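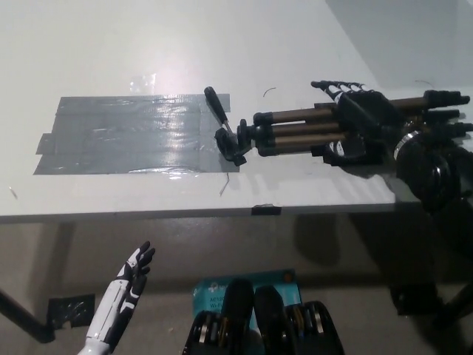
Picking up a folded tripod by teleoperation — glove or hand controllers?

Category: Teleoperation and demonstration
April 2023, posted by lviklund

We are collecting demonstrations for a short tidy-the-bench task. The operator drives both arms by remote control, picks up a folded tripod with the right hand and puts it in a tray. A screwdriver is also on the table and should be left where it is.

So far we have 142 usable episodes out of a planned 200. The hand is closing over the legs from above, fingers across the top and thumb round the middle. Operators like this grip because it is the easiest one to see through the headset. My worry is that the legs are thin and round, and in a fair number of episodes the tripod turns in the hand during the lift and the head drops. The operator then corrects with the wrist, and we end up teaching the correction as part of the task.

We use the Sollard gloves at present. The other option is the Kurek hand controllers, which give you a trigger for closing and a thumb switch for a few preset grasps. Has anyone compared the two on long thin objects?

Linnea Viklund

dropped_bolt wrote:

Controllers, every time. With gloves each operator closes their fingers in a slightly different order and the policy gets an average of all of them. We moved to presets for cable handling and needed far fewer episodes for the same result. You lose some fine control, but you don't need much for a tripod.

marl_pit wrote:

I don't agree with that for a hand with proper fingers. If you only ever command open, close and two presets you might as well fit a parallel gripper and save the money. The gloves are worth the extra trouble. Calibrate at the start of every session and again when the operator changes.

On the turning, I would look at where along the tripod they are gripping before changing any hardware. The head end is usually the heavy end. Gripping the middle of the legs puts the weight well off to one side. Ask them to come in nearer the head, just past the first collar, and see if the head still drops.

lviklund wrote:

We do calibrate per session. Not per operator, I will add that.

I did try asking for a grip nearer the head. The trouble is that the screwdriver tip is right beside the tripod head, so operators shy away from that end. Two of them knocked it when they tried.

dropped_bolt wrote:

Then move the screwdriver.

lviklund wrote:

We vary the positions already, and it needs to work with the two close together. I don't want to clear the clutter just to make the data look nice.

hobnail wrote:

Agree with leaving it close. One thing from the picture: the left hand is upright below table height and well away from the work. What do you tell operators to do with it? If it is just wherever their arm happened to be resting, it will be in a different place in every episode, and the model will try to find a meaning in that. We lost over 12 hours of recordings to idle arm drift on the Ciser rig. Now the unused arm has a fixed rest pose and the software holds it there until the operator presses a pedal.

lviklund wrote:

No rule for it at the moment. They let it hang where it is comfortable. A pedal is possible, we have a spare one from another project.

marl_pit wrote:

I'd be careful with locking it. If you later want the left hand to steady the head while the right lifts, you will have a big pile of data in which the left arm never moves. Better to give them a start pose and leave it free.

hobnail wrote:

That's fair if a two-handed version is planned. If it isn't, lock it.

tansy_k wrote:

Coming at this from the other side, have you thought about guiding the hand directly? Put the arm in its compliant mode, stand next to it and move it by the wrist. We teach our operators that way first, even when the real data is going to be teleoperated. They get a feel for how heavy the thing is and how far the fingers reach. After that their remote episodes are a good deal smoother.

The drawback is that you can't use the camera recordings from those sessions, as there is a person in half of them.

Also check the glare off that grey tape beside the screwdriver. Bright streaks like those move about when the head moves, and we had to stick matt tape down on ours.

dropped_bolt wrote:

Guiding by hand doesn't help with the fingers though. You can move the wrist but you can't close five fingers around a leg with your own two hands and hold the arm up as well.

tansy_k wrote:

No, we close the fingers from a keyboard. A second person does it. Slow, but it is only for training the operator.

lviklund wrote:

Thanks all. Plan for the next batch: gloves stay, calibration per operator, fixed start pose for the left arm without a lock, and each new operator gets a session guiding the arm by hand. I'll swap the tape as well. I will also tag every episode where the tripod turns more than a little, so we can train with and without them.

If the Kurek controllers come free I'll run a small set with those too and post both.

dropped_bolt wrote:

Please do. Use the same operators for both or it won't tell you anything.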